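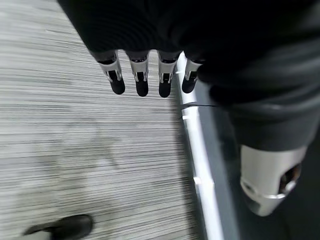

Four fingers, silver middle segments and rounded black tips, under black fabric.

FOR IMMEDIATE RELEASE
December 2025

Ludger Brandes: "Dradus" opens at Tonberg Gallery, Sultham

SULTHAM – Tonberg Gallery is pleased to announce "Dradus," first solo show here by sculptor Ludger Brandes. Fourteen new works, all floor or wall pieces, two rooms. Up through March.

Brandes works in salvaged church pews, roofing lead, beeswax and wool felt. Most of the wood came out of the old Böttcher piano works, where he kept a studio for seven years. Pews split along the grain, steamed, bent back on themselves. Lead folded over the ends like a hem.

Centerpiece is Dradus (Long Table), 8 feet high, stood on end and leaning on the north wall. The surface holds 681 brass tacks, each hammered in by hand and then filed flat. From the door it reads as a gray sheet. Up close, a map, or a rash.

"I wanted furniture that had quit its job," says Brandes. "The title is a word my grandmother used for anything left out in the rain. I never found it in a dictionary."

Also on view: the felt "Collars," a group of small wax casts of door hinges, and one early drawing, Untitled (Stairwell), lent by a private collector and not shown before. Drawing is in the back room, low light, please ask at the desk.

A booklet with a text by the artist is avalable at the gallery. Free while they last.

Opening reception 6 to 8 p.m., artist present. No RSVP needed. Street entrance only, the courtyard gate is closed for paving untill spring.

Press previews and checklist on request. Loan and sales enquiries to the front desk, Tonberg Gallery, Sultham.

###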